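Can a member's amendment still be added after second reading? (Drondville regional assembly)
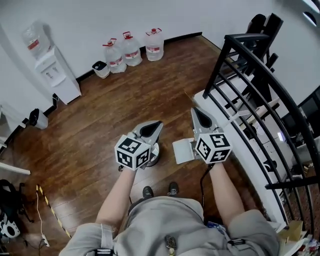 Posted by Wumpini Abugri, 2022-11-19

Good evening to all. I have lived in Drondville for seven years and I try to follow the regional assembly, but English is my third language and the written procedure is difficult for me, so please excuse me if I use a wrong word.

My matter is the bill on rented homes, the one that would stop a landlord from asking for more than 60 days of rent as deposit. I read the assembly's daily record and it says the bill "passed second reading as amended". My neighbour told me that after this moment the text is closed and they can only vote yes or no. But in the local paper it was written that the member for Plullura, Mrs Van Dusen, will bring an amendment to take out small landlords from the rule. If the text is closed, how can she do this?

I also want to know three smaller things. First, does the bill go to a committee again or directly to the final vote? Second, can an ordinary resident still send a letter which the members must read, or is it too late? Third, what is the meaning of "laid on the table"? I found this phrase beside an earlier amendment and I do not know if the amendment is dead or only waiting.

I rent my flat, so for me the exception for small landlords is important. The owner of my building has only two flats and I think he would be outside the rule completely. I already telephoned the assembly office and the lady was kind, but she only told me to read Standing Order 70. I have read it four times. It speaks about "the stage of consideration" and I cannot find where this stage begins or ends.

Thank you in advance for any help.

Everett Dvorak

Your neighbour is wrong. They can change whatever they want until the last vote, and they usually do it late in the evening when the gallery has gone home. Write to your member and don't wait.

Annatjie Mtshali

I am also not a native speaker, so I will write slowly and you can ask again if something is not clear. I worked for five years as a clerk's assistant in Grisitz, where the standing orders are nearly the same as in Drondville. Please check my words against your own text, as small things may differ.

Your neighbour is half right. After second reading the general idea of the bill is accepted and no member can bring an amendment that goes against that idea. For example, nobody could now propose to remove the limit on deposits for all tenants. But between second and third reading there is the stage of consideration, and in this stage a member can still bring an amendment on the details. It begins when the Speaker announces that the bill is "reported" and it ends when the motion for third reading is moved. In the daily record you should look for these two phrases, they are normally on a line alone.

So Mrs Van Dusen can bring her amendment, with two conditions. She must give it in writing to the clerk before noon on the previous sitting day, and the Speaker must decide that it is inside the scope of the bill. An exception for small landlords is, in my opinion, inside the scope, but I have seen Speakers refuse amendments like this when the exception was so wide that little of the bill remained. You can read the definition of "small" in her text when it is printed. If it says two homes or fewer, your owner is out of the rule. If it says one home in addition to his own, it depends on where he lives.

To your smaller points.

The bill goes back to committee only if a member moves it and the motion is carried. It does not happen by itself. In Grisitz this was done mostly when there was a cost nobody had calculated, and I would not expect it with a bill on deposits.

You can send a letter at any time, but there is no duty for the members to read it. A petition is a different thing. It must have a fixed heading, the address of every person who signs, and one member who agrees to present it. Then it is written in the record, and the responsible minister must give an answer. The answer can be very short and it can come after the vote – I tell you this so that you are not disappointed. If your purpose is to influence the vote, a letter of one page to your own member is better. Put the number of the bill at the top and say in the first lines that you rent in a building with two flats. Members receive many letters copied from the same model, and a personal one is read with more attention.

"Laid on the table" gives trouble to everyone. In your assembly it means that the document has been formally presented and can now be inspected. The amendment is not dead. I know that in the United States "to table" something means to put it away, and many people here read American news and are confused. Look in the order paper of the next sitting day. If the amendment is listed with a number, it is alive. If there is the word "withdrawn" or "not moved", it is finished.

About Standing Order 70, read it together with the order on reports from committees, because the beginning of the stage is explained there and not in 70. It is a bad way to write rules and we also complained of it in Grisitz.

Everett Dvorak

Fair enough on the scope part, I forgot that. But the noon deadline gets waived all the time with the leave of the house. They did it for the Ivanyshyn road bill in April.

Annatjie Mtshali

Yes, with leave it can be waived, but one single member who says "no" is enough to stop it. For the road bill everybody was in agreement. With the deposits I think at least one member will object.

Wumpini Abugri

Thank you both very much. I looked again and I found the line "reported with amendments", so the stage of consideration is open now. The amendment is in the order paper of the next sitting, and "small landlord" is there a person who lets not more than two homes. So my owner would be outside, as I was afraid.

I have written my letter this evening, one page, with the bill number at the top. My member is Esperanza Kapoor. Is it correct to begin with "Dear Member" or must I write "Dear Ms Kapoor"?

Annatjie Mtshali

"Dear Ms Kapoor" is correct. Send it by e-mail and also leave a paper copy at the assembly's front desk, they put it in her box the same day.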